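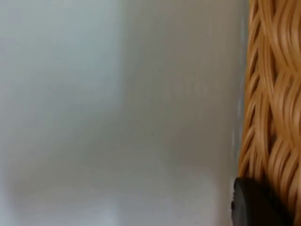

MAKBRIDGE, 2026-04-12 — A robotics group at the Waltthorpe Institute has released results for a grasping method that lets a robot arm throw out its own bad training data before it learns from it. The group says the method, called Faline, matched a policy trained on the full set of recordings while using less than a third of them.

The work was led by Emiliano Villaseñor, a postdoctoral researcher in the institute's manipulation lab. His team recorded 1000 short demonstrations in which a person guided the arm through simple tabletop jobs. Some involved picking up a basket by its side. Others used plain shapes on a white table, where the arm had to reach for one object and leave the others where they were.

Faline scores each demonstration by how well the view from the wrist camera predicts the next movement of the gripper. Recordings in which the operator paused, changed direction or corrected a missed approach tend to score low. The program keeps the high scorers, trains on those, then scores the whole set again with the new policy. It repeats this until the list stops changing much.

In the reported run, it settled on 315 demonstrations out of the 1000. A policy trained on that smaller set and a policy trained on everything were then given the same 200 test grasps. The two finished level within the margin the team had set before testing. Training time on the lab's single workstation fell by 70 percent.

"We expected to lose something," Villaseñor said. "A lot of what we recorded was the operator making up their mind. The arm was learning to hesitate."
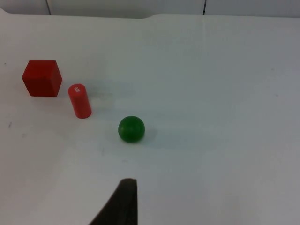

The tabletop tests were kept simple on purpose. A red cube, a red cylinder and a green ball give the policy two ways to tell a target from its neighbors, by color and by shape, and the operators could set up a new layout in a few seconds. Baskets were the harder case. Woven sides give the fingers an uneven surface to close on, and at close range the wrist camera often has little to work with besides weave or a blank background.

That close-range problem is where the method showed its main weakness. Faline's scoring depends on the wrist view, and when the view holds few features the score becomes unreliable. In an early version, the program discarded nearly every basket recording that began close to a flat surface. The team fixed this by adding the arm's joint positions to the score, and the figures released this week come from the corrected version.

Kayode Osagie, who runs the lab's test bench and wrote the evaluation code, said the result should be read narrowly. All of the demonstrations came from one arm, one room and a small pool of operators. "If you bring in data from another lab, I don't know yet what it throws away," he said. "It could decide that a different operating style is a mistake."

The team also tried picking 315 demonstrations at random. That policy did clearly worse than the other two, mostly on the baskets, where it tended to close the gripper too early. Osagie said the random comparison was run with three different draws and the pattern held in each.

A second lab, run by the automation firm Grīnberga, has agreed to repeat the tests on its own arm starting in May. It will use the Waltthorpe recordings first and then collect its own set with the same instructions to operators.

The scoring code and the list of kept recordings are available from the institute on request. The recordings themselves will follow once the Grīnberga tests are finished.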